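Thursday, June 5, 2025

Up at half past five and could not get back to sleep, so I walked the towpath as far as the Rakgate lock before breakfast. The water is low for the time of year. The notice about the towpath closure is still up, and still says it will be finished by last month. One of the planks on the footbridge has been replaced with a much paler one. I counted steps for the first time in a week: 3,000 there, and I forgot to look on the way back.

Porridge, tea, washing out by eight.

The main job was the allotment. I had put it off on Tuesday for rain and again yesterday for no good reason. The broad beans are ready at the bottom and have blackfly at the top, so I pinched out the tips and put them in a bag for the bin. Picked enough beans for two meals. The onions I put in from sets look fine. The ones from seed look like grass. I thinned the beetroot, which I should have done a fortnight ago, and replanted the thinnings at the end of the row even though it never works.

The potatoes needed earthing up and that took most of an hour. The soil was dry on top and like putty underneath. I have three rows of Callmont this year, on the strength of the catalogue, and they are well ahead of the others. If they are as good as they look I will lift the first ones before July. I would like to have some new potatoes before the slugs do. The last two summers I waited for them to get bigger and ended up with more holes than potato.

The water trough was nearly empty again. Someone had left a hose running into the path at the far end, so that may be why. I turned it off. Eleven cans from the butt, then my shoulder had had enough. The plot rent has come through too. Last year I paid in two halves and forgot the second, so this time I paid the lot at the gate and put the receipt in the seed tin.

Home by one. Cheese sandwich, then slept in the chair for longer than I meant to.

In the afternoon I got on with the box of papers from the loft. I am trying to do one bundle a day and have done four in two weeks. Today's was mostly old bills, with the guarantee for a washing machine that went to the tip years ago. Also the Gruvov timetable from the coach holiday, with my pencil marks next to the departures we missed. I kept that. Everything else went in the recycling. There is a savings book with 600 in it that I had completely forgotten, and a letter saying the branch has closed and to ring a number. Rang the number. It is no longer in use. Will try again tomorrow in person in town.

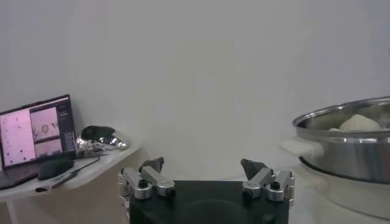
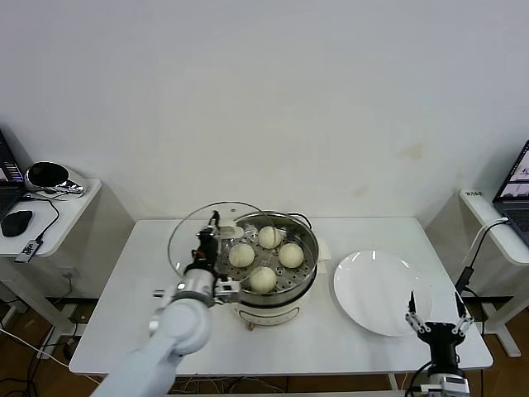
White table and pot in both, buns in the second.

Tea was broad beans with bacon and the end of the bread. I double podded them this time, which is a fiddle and makes a large heap into a small one. Worth doing when they get big. I don't think I would bother with the little ones.

Rathnayake rang back at last about the gutter. They can come in July and the price is the same as before — I wrote it on the calendar so there can be no argument. They want the car off the drive and the side gate unlocked. I said the gate has not locked since the winter before last. It is the back corner that worries me. When it rains hard the water comes over the edge and runs down the wall by the kitchen window, and there is a green patch there now as wide as my hand.

Read for an hour. I am on the third part of the canal history and finding it heavy going. There is a whole chapter on the wages of the men who dug the top section. It says 1,029 of them were on the books in the busiest summer, and gives what each gang was paid and what was held back for boots and candles. The bits about the bad winter were better. I will finish it, but I might skip the appendix.

Washing in at nine, bone dry and stiff as a board. Cut on left thumb from the bean netting, washed and plastered.

To do tomorrow: bank in town, bread, string, birthday card, ring the dentist, take the loppers to be sharpened. Put the bins out tonight — the green one, not the black.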